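Can a robot tidy a table?

People who sell robots like to say they will soon do all our chores. Should you believe them? The robotics club at Valside School didn't, so they set out to check.

Their teacher, Alby Merrick, gave them a job that sounds easy: teach a robot with two hands to deal with a messy table. You could do it before breakfast. For a robot, it is hard. A soft toy squashes when you grip it. A clear box is tricky for a camera to see. And a grain of rice is tiny – try picking one up in thick gloves and you'll get the idea.

The robot doesn't "know" what rice is, either. It learns from lots and lots of tries. The club saved 759 of them between January and May, and plenty were flops.

So when you watch a clever robot in a video, be a bit nosy. Ask how many goes it needed. Ask if a person was steering it. Ask what happens when somebody moves the bowl.

The club still likes robots, by the way. They just want to see the bad tries as well as the good ones.
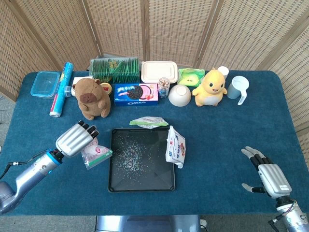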